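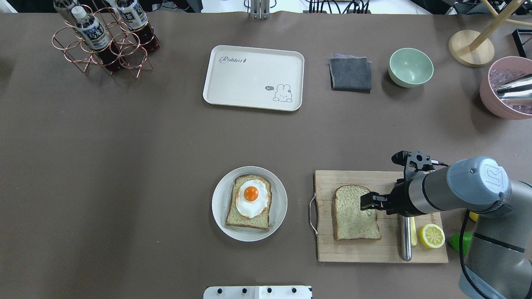 The Plilum two-finger gripper was reviewed over a trial of 529 pick cycles, following a fault reported by Sizwe Xaba in June. The review covers the gripper, its fingertip pads and the Zorkedell control package supplied with it. The trial used a breakfast setting, with sliced bread on a cutting board beside a plate of egg on toast, so that the gripper worked on soft items close to hard ones.

The fault is a late release. On 62 cycles the fingers received the open command and stayed closed while the arm began its retreat. The log recorded each of these cycles as a success. An operator who relies on the log alone would have no warning that a slice had been carried away from its target or torn.

A second and more serious matter was found by Marthinus Nkuna during the same trial. After a protective stop, the package resumes at the last commanded grip force and ignores the reduced setting chosen for soft goods. The manual gives the restart procedure on page 66 and does not mention this. We consider it a safety matter, as a person clearing a dropped item may have a hand near the fingers at restart.

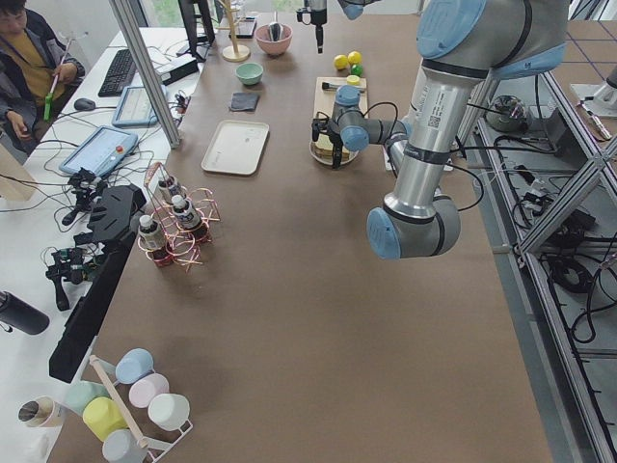

Gripper lowered over the plate of toasted bread, with the second arm at the far end of the table.

In other respects the unit performed well. Grip was even, the fingertips cleaned easily, and setup by Eugeniusz Górecki took one morning. Documentation is clear apart from the omission noted above – the wiring section is especially good.

Jeluven, the distributor, replied promptly and supplied a revised package. Late releases did not recur in a further 1,000 cycles. The restart behavior is unchanged.

Recommendation: suitable for supervised use with the revised package. Reset the force limit by hand after every protective stop, and keep hands clear until the new value shows on the pendant. Not recommended for unattended work at this time.

Reviewed by Zinhle Joubert. Checked by Jacobus Masilela.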